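Wivcombe Technical College open day
Posted November 12, 2025

My daughter finishes Year 11 soon and wants to do a trade, so we drove out to Wivcombe for the college open day. It took 2 hours with a stop for petrol. Parking was on the oval and cost $8, cash only.

We started in the ceramics building. Kimie Sugawara runs the glaze workshop and had test tiles laid out by firing temperature. There are 200 of them and students can borrow any tile for a week. The big gas kiln was cooling from a firing the night before, so we only saw it from the doorway. She told us the course takes its clay from Dumex, and that first years spend most of term one wedging and throwing cylinders.

The timber shop was next. It smelled of camphor laurel and the dust extraction was very loud. Second years were fitting drawers, and one let my daughter try a dovetail saw. Her cut wandered but he said his did too at first.

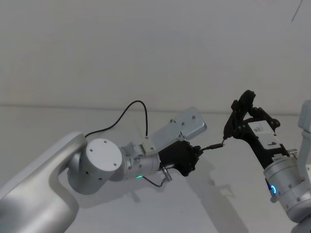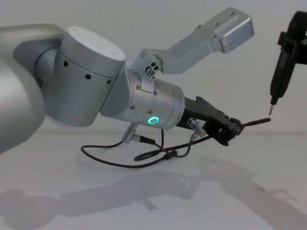
Arms and black grippers at a white tabletop, Wivcombe open day.

Lunch was a sausage roll from the Quintanilla building, where the hospitality students run the cafe. The line was long but moved well. The coffee was good.

At the enrolment desk we spoke to Juniper Greenberg about fees. The materials charge for ceramics is $900 a year, payable in two parts. Timber students buy their own chisels on top of that. Student housing is limited and applications close in August. The bus from town stops at the front gate but doesn't run after the evening classes.

We left with two brochures and a small seconds bowl from the pottery stall.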